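4. 결과 및 논의: 회의실 마커의 생애와 뚜껑의 행방

4.1 마커는 어디에 있는가

앞 절에서 밝힌 대로 본 연구의 관찰 대상은 화이트보드가 아니라 화이트보드에 딸린 물건들, 그중에서도 마커이다. 화이트보드는 벽에 붙어 있으므로 연구자가 찾아다닐 필요가 없다. 마커는 사정이 다르다. 비품 대장에 따르면 오스텔(Ostel) 연구동의 회의실과 공용 공간에는 조사 개시 시점에 마커 1129자루가 있어야 했다. 대장은 구매 기록을 더하기만 하고 폐기 기록을 빼지 않는 방식으로 관리되어 왔으므로, 이 숫자는 재고라기보다 역대 구매에 대한 추모비에 가깝다. 우리는 이 값을 분모로 쓰지 않았다.

관찰은 회의실 37곳에서 진행하였다. 각 회의실의 보드 받침대, 탁자, 창턱, 서랍을 같은 순서로 살피고, 마커가 발견될 때마다 위치와 자세, 뚜껑의 결합 여부, 필기 가능 여부를 기록지에 적었다. 이렇게 모인 관찰 기록은 모두 3185건이다. 같은 마커가 여러 번 기록된 경우를 걸러내지 않았으므로 이는 마커의 수가 아니라 마커와 연구자가 마주친 횟수로 읽어야 한다. 개체마다 번호표를 붙이는 방안을 예비 조사에서 시도하였으나, 번호표가 붙은 마커는 이용자들이 눈에 띄게 꺼렸고 한 회의실에서는 번호표만 남고 마커가 사라졌다. 이후 번호표는 쓰지 않았다.

받침대는 마커의 공식 거처이다. 설치 도면에도 그렇게 적혀 있고 이용자들도 면담에서 하나같이 그렇게 답하였다. 그러나 같은 이용자들이 면담 도중 탁자 위의 마커를 집어 설명에 쓰고는 탁자에 도로 내려놓았다. 마커가 제자리에 없다는 불만과 제자리에 두지 않는 습관은 한 사람 안에서 별다른 마찰 없이 공존하였다. 우리는 이를 위선으로 해석하지 않는다. 회의가 끝나는 순간 사람들의 손은 이미 노트북과 컵과 충전기로 가득하며, 마커는 그 목록의 맨 끝에 있다.

4.2 눕히기와 세우기

마커의 보관 자세에 관한 이용자들의 견해는 단호하면서 서로 맞지 않았다. 눕혀야 한다는 쪽은 잉크가 한쪽으로 몰리는 것을 걱정하였고, 촉을 아래로 세워야 한다는 쪽은 바로 그렇게 몰리기를 바랐다. 촉을 위로 세우는 이용자도 있었는데 이유를 묻자 그래야 집기 편하다고 하였다. 세 입장 가운데 실제로 손의 움직임을 관찰한 결과와 가장 잘 맞는 것은 마지막 입장이다. 사람들은 잉크의 물리학을 고려해 마커를 놓지 않는다. 집었던 방향 그대로 놓는다.

카브함(Kavham) 분관에서는 받침대 대신 세로형 꽂이를 시범적으로 비치한 바 있다. 꽂이에 꽂힌 마커는 위에서 내려다보면 끝면만 보인다. 마커의 끝면이라는 것이 평소에는 아무도 들여다보지 않는 부분이지만, 꽂이를 쓰는 이용자에게는 이것이 마커의 얼굴이 된다. 색을 구별하는 단서도, 손가락이 처음 닿는 곳도 끝면이다. 본 연구가 마커의 끝면에 예정보다 많은 지면을 쓰게 된 것은 이 때문이며, 심사 과정에서 이 분량이 과하다는 지적이 있었음을 밝혀 둔다. 분량은 줄이지 않았다.

꽂이 도입 이후 분관에서는 탁자 위에 남겨진 마커의 기록이 줄었다. 대신 꽂이에 볼펜, 포인터, 일회용 젓가락이 꽂히기 시작하였다. 수직으로 난 구멍은 무엇이든 꽂으라는 초대장으로 읽히는 모양이다. 젓가락은 조사 종료 시점까지 그 자리에 있었고, 어느 마커보다도 안정적인 위치 기록을 남겼다.

4.3 나오지 않는 마커

필기가 되지 않는 마커의 처리는 본 조사에서 가장 일관된 행동 양식을 보인 영역이다. 절차는 다음과 같다. 이용자가 마커를 집어 보드에 선을 긋는다. 선이 흐리다. 이용자는 마커를 흔든다. 다시 긋는다. 여전히 흐리다. 이용자는 뚜껑을 닫고 마커를 받침대에 돌려놓은 뒤 다른 마커를 집는다. 쓰레기통이 팔 닿는 곳에 있어도 결과는 같았다. 탁자에서 집은 마커조차 이 경우에는 받침대로 돌아갔다. 정상적인 마커는 탁자에 방치되고 마른 마커는 정위치에 반납되는 것이다.

이 절차가 반복되면 받침대는 점차 나오지 않는 마커의 요양원이 된다. 회의실 책임자 면담에서 이자티 이스마일(Izzati Ismail)은 이 현상을 더 간결하게 표현하였다.

"받침대에 있는 건 안 나오는 거예요. 나오는 건 누가 갖고 있어요."

이 진술을 작업가설로 삼아 받침대의 마커와 그 밖의 위치에 있던 마커를 비교한 결과는 표 3에 실었다. 가설은 기각되지 않았다. 다만 필기 가능 여부의 판정에는 관찰자의 인내심이 개입한다. 한 관찰자는 첫 획이 끊기면 불가로 적었고, 다른 관찰자는 보드 구석에 작은 나선을 여러 번 그린 뒤에야 판정을 내렸다. 판정 기준을 30초로 통일한 뒤에도 나선을 그리는 습관은 사라지지 않았다.

마른 마커를 버리지 못하는 이유로 이용자들이 가장 자주 든 것은 권한이었다. 자기 것이 아니므로 버릴 수 없다는 것이다. 같은 이용자가 나오는 마커를 가방에 넣어 가는 데에는 권한 문제를 느끼지 않았다는 점은 후속 연구의 과제로 남긴다.

4.4 색의 위계

검정은 먼저 마른다. 가장 많이 쓰이므로 당연한 일이다. 그다음은 파랑이고, 빨강은 수정과 강조와 약간의 비난에 쓰인다. 흥미로운 것은 네 번째 이후의 색이다. 묶음으로 구매된 마커에는 이용자가 요청한 적 없는 색이 섞여 오며, 자홍색은 그 대표적인 경우이다. 자홍색으로 회의 안건을 적는 사람은 드물다. 면담에서는 "진지해 보이지 않는다"는 응답과 "그것밖에 안 나와서 썼다"는 응답이 나왔다. 두 응답은 사실상 같은 현상의 앞뒷면이다. 진지해 보이지 않아 쓰이지 않았고, 쓰이지 않았으므로 끝까지 나온다.

그 결과 분기 말에 가까운 회의일수록 보드의 색채가 화사해지는 경향이 있었다. 예산 삭감을 다룬 한 회의의 보드는 전체가 자홍색으로 쓰여 있었다. 참석자들은 이를 의식하지 못하였다고 답하였으나, 보드를 촬영해 공유한 전자우편에는 색에 대한 사과가 첫 문단에 들어 있었다. 3월에 입고된 묶음에서도 마지막까지 포장 안에 남은 것은 자홍색이었다.

색은 도난, 혹은 면담 참여자들의 표현을 빌리면 '이동'에도 영향을 준다. 검정 마커는 회의실 사이를 활발히 이동한다. 자홍색 마커는 한번 배정된 회의실에 오래 머문다. 비품 담당 부서의 입장에서 이상적인 마커란 아무도 쓰고 싶어 하지 않는 마커이며, 이 관점에서 자홍색은 거의 완성된 비품이다.

4.5 끝면, 클립, 그리고 손

마커를 다루는 손은 몸통만 쥐지 않는다. 몸통을 쥔 채 엄지로 끝을 누르는 사람이 있고, 뚜껑의 클립에 손톱을 걸어 튕기는 사람이 있다. 후자는 회의가 길어질수록 늘어났으며, 클립 튕기는 소리는 녹취록 전사를 맡은 연구원이 가장 먼저 구별하게 된 비언어적 신호였다. 전사 지침에는 이를 표기하는 기호가 따로 추가되었다.

클립은 설계상 무언가에 끼우라고 달린 부품일 것이다. 그러나 관찰 기간 중 마커를 셔츠 주머니나 공책에 끼우는 이용자는 드물었다. 클립의 실질적인 기능은 구름 방지와 소일거리로 보인다. 탁자가 완전히 수평인 회의실은 없었으므로 첫 번째 기능은 과소평가할 수 없다. 클립이 부러진 마커는 탁자 끝까지 굴러가 바닥으로 떨어졌고, 바닥의 마커는 관찰자 외에는 줍지 않았다.

끝면의 형태는 조금 더 설명이 필요하다. 그림 4의 마커는 끝면이 매끈하게 막혀 있지 않고 테두리 안쪽이 움푹 들어가 있으며, 가운데의 둥근 축에서 얇은 살 네 개가 뻗어 오목한 부분을 나눈다. 이용자 대부분은 날마다 쓰는 마커의 끝이 막혀 있는지 파여 있는지 답하지 못하였다. 루반토빙(Lumbantobing) 회의실의 한 이용자만이 즉답하였는데, 그 오목한 곳에 지우개 가루가 낀다는 것이 이유였다. 이쑤시개로 파내 본 적이 있느냐는 추가 질문에는 답변을 거부하였다.
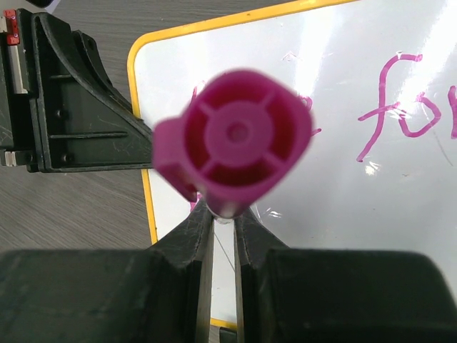
그림 4. 자홍색 화이트보드 마커의 끝면. 중앙의 축과 네 개의 살, 왼쪽으로 뻗은 납작한 클립.

끝면의 오목한 구조는 촉각적으로도 구별된다. 눈을 감은 참여자에게 마커를 건네고 어느 쪽이 촉인지 맞히게 한 보조 과제에서, 참여자들은 몸통의 굵기보다 끝면의 감촉에 먼저 의지하였다. 손가락 끝을 대고 살의 윤곽을 더듬은 뒤 곧바로 마커를 돌려 쥐는 동작이 전형적이었다. 이 과제는 실용적 가치가 없다는 이유로 본 분석에서 빠졌으나, 참여자 만족도는 전체 과제 중 가장 높았다. 한 참여자는 다음 회차에도 이 과제가 있는지 미리 문의하였다.

4.6 뚜껑의 문제

뚜껑은 마커에서 가장 중요한 부품이면서 가장 쉽게 마커를 떠나는 부품이다. 필기 중 뚜껑의 위치는 크게 보아 몸통 뒤, 다른 손, 입으로 나뉜다. 입에 무는 유형은 면담에서 한 명도 인정하지 않았으나 관찰 기록에는 남아 있다. 다른 손에 쥐는 유형은 그 손으로 지우개를 집어야 하는 순간에 뚜껑을 내려놓게 되며, 뚜껑의 분실은 대체로 여기서 시작된다.

몸통 뒤에 뚜껑을 끼우는 것이 가장 안전하다는 점에는 이견이 없다. 다만 모든 제품의 뚜껑이 뒤쪽에 들어맞는 것은 아니다. 규격이 섞인 회의실에서는 끼우려다 실패한 이용자가 뚜껑을 살짝 얹어 둔 채 필기를 계속하는 모습이 관찰되었고, 얹힌 뚜껑은 첫 번째 마침표에서 떨어졌다. 색이 다른 뚜껑을 씌우는 일도 흔하다. 파란 뚜껑을 쓴 빨간 마커는 회의 초반에 짧은 혼란을 일으키고, 그 혼란은 같은 뚜껑이 도로 씌워지면서 다음 회의로 상속된다.

자스타베오(Jastaveo)라는 이름으로 사내에 배포된 정리 지침은 뚜껑을 닫을 때 '딸깍' 소리를 확인하도록 권고한다. 지침 배포 이후 이용자들은 소리를 확인하게 되었고, 소리가 나지 않는 뚜껑에 대해서는 더 세게 눌렀다. 금이 간 뚜껑이 늘어난 시기가 이와 겹치지만, 본 자료로 인과를 주장하기는 어렵다. 지침의 개정판에는 "적당히"라는 부사가 추가되었다.

4.7 한계

본 조사는 한 기관의 회의실에 국한되며, 관찰자의 존재가 이용자의 정리 행동에 영향을 주었을 가능성이 있다. 관찰자가 기록지를 꺼내면 탁자 위의 마커가 받침대로 돌아가는 일이 여러 차례 있었다. 이용자들이 관찰자를 비품 점검 인력으로 오인한 탓으로 보이며, 한 회의실에서는 관찰자에게 새 지우개를 요청하기도 하였다. 요청은 담당 부서에 전달하였다.

또한 관찰자들 자신이 기록용 보드에 마커를 사용하였고, 조사 종료 후 연구실에서 출처를 알 수 없는 검정 마커가 발견되었다. 해당 마커는 분석에서 제외하였으며, 필기 상태는 양호하다.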